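Bruvport School Placement Program

The Bruvport School Placement Program is a work placement scheme that assigns college students to primary and secondary schools in the Bruvport district. It is run by the Hollis Education Trust and is open to students in their second year of study or later. Placements are unpaid, but lodging and one daily meal are provided by the host school.

History

The program began as an exchange between Hollis College and a single school in Sevness. Students worked as classroom aides in reading and mathematics. It was later extended to the rest of the district and placed under the control of the trust, which set common rules for hours and supervision. The current handbook took effect on 2022-09-15.

Structure

Each placement lasts four months. Students work 30 hours per week, divided between classroom support and general duties such as library cataloging, meal service and equipment checks. A host school may take no more than two students at a time. Each student reports to a supervising teacher, who files a written review at the midpoint and at the end of the term.
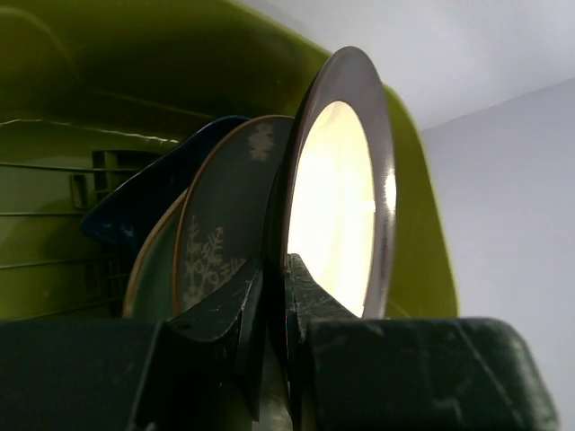 Applications for the spring term close in December. Candidates submit a transcript, two references and a short statement of interest. Students assigned to technology support must also complete a course in Gunix, the records system used by district schools for attendance and grading. The course is taught at the Sevness site before the term starts.

Assessment

Academic credit is granted by the student's home college and not by the trust. Hollis College counts a completed placement as one elective. A student who leaves before the midpoint review receives no credit but may apply again the following year.

See also
Service learning
Student teaching
Teaching assistant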